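## 3.2 Deciding what to buy, and when

When our small group at Prarndale sat down in November to plan the kitchen tasks, we had a fairly generous wish list and a much less generous budget, and we suspect many readers will know that feeling well. The arms themselves were the easy part, as we priced the pair as a single line under the Kaseletti award. The harder question was how much to set aside for everything that touches the tableware: fingers, wrist cameras, spare cables, and the dishes too. A thin rim asks a good deal of a parallel jaw (Figure 2), and we came to think of fingers as something one keeps buying, a bit like printer ink. 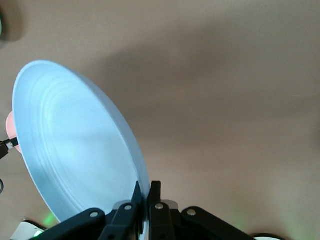

**Figure 2.** Wrist view of the gripper holding light blue tableware by its rim.

We had first planned to order one spare pair of fingers per arm, at $95 a pair, and to come back for more later on. Our colleagues on the Amoah project kindly talked us out of it, pointing out that every small order carries its own shipping and its own paperwork, and so we moved to 2 spare pairs per arm and put a further $400 into a line for cables and mounts. We would gently encourage other groups to keep a line like this separate from the main equipment request, where it tends to get trimmed first.

The table setup deserves a word as well. Bowls, plates, a toaster and bread cost very little next to the arms, but they decide how much reach and clearance one needs, and we were glad to have settled on them before signing the Tilov quote for the framing. With both arms mounted at the far edge and working toward the middle, the items along the front stay easy for a person to set out again between trials. 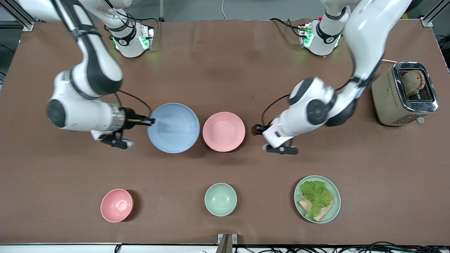
## 3.3 Service contracts and spare arms

We did not take the extended service plan in the first year, though we went back and forth on it for longer than we care to admit. Our plan is to look at it again once the original warranty runs out.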